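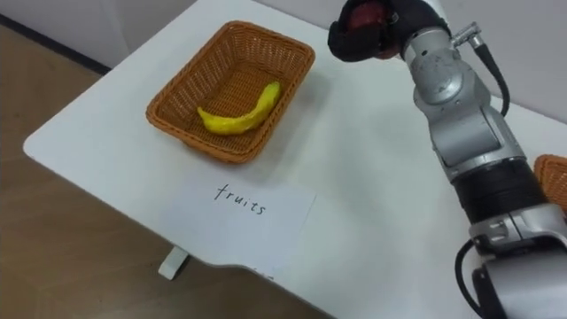
A banana in a woven basket on a white table.

Lesgate Undergraduate Research Mentoring Program
Mid-year progress report to the Nanach Fund
Prepared by Rainer Eichhorn, program coordinator

Period covered

This report covers the first half of the grant year, through July. Spending to date is in the budget sheet sent separately.

Recruitment

We received 103 applications for the summer term, compared with a target of 80 in the proposal. Most came from students at two-year colleges who had not worked in a lab before. Applications were read by two faculty reviewers each, and a third reader was used where the scores were far apart. All places were filled before the term opened. Two students withdrew in the first week for family reasons and their places went to students on the waiting list.

The essay question on the application form needs work. Many students answered it with a list of courses taken, which we already had from their transcripts. We will replace it with a shorter question about a problem they would like to study.

Mentoring and lab placements

Each student was placed with a faculty mentor and a graduate student or postdoc who handled the day-to-day training. Placements were in microbiology, plant biology, biochemistry and neuroscience. Demand for neuroscience was well above what we could offer. Students who did not get their first choice were called before the letters went out, and all but one accepted the placement.

Mentor training was cut from two sessions to one when the room was double-booked. The material on giving feedback on written work was left out as a result. Several mentors asked for it afterward, and we have scheduled it for the start of the fall term.

Abstract and poster preparation

The writing workshop ran for 5 weeks, in the late afternoon so that students could finish their bench work first. Students brought a draft abstract to the second meeting and a full poster draft to the fourth. Attendance dropped in the third week, when several labs had equipment time booked. Next year we will check the booking calendars before setting the dates.

Practice poster sessions were held in the Ferri Building lobby. Judges from outside the program used the same scoring sheet that students will meet at the regional conference. The lowest scores were for explaining controls and for statistics, and we have added a short statistics clinic to the fall schedule.

Conference travel

The travel budget supports students who present at the regional meeting. Abstract decisions are still coming in. So far 4 students have been told they will give talks, and the rest of the accepted abstracts are posters. Airfare is higher than we budgeted. We are asking students to share rooms and are not requesting more money at this point.

Tracking and evaluation

Student records from earlier years were moved to Vuteo over the spring. The system now holds almost 200 alumni records, though many have an old email address and no current employer or school. A student worker is updating them. The end-of-term survey has gone out and results will be in the final report.

Work for the next period

Finish the alumni updates and send the follow-up survey.
Hold the postponed mentor training session.
Run the statistics clinic and two more practice talks.
Recruit at least two more neuroscience labs for next summer.
Revise the application form before it opens.

We would like to move the unspent part of the mentor training line to printing and poster supplies. Please let us know whether this needs a formal budget change request.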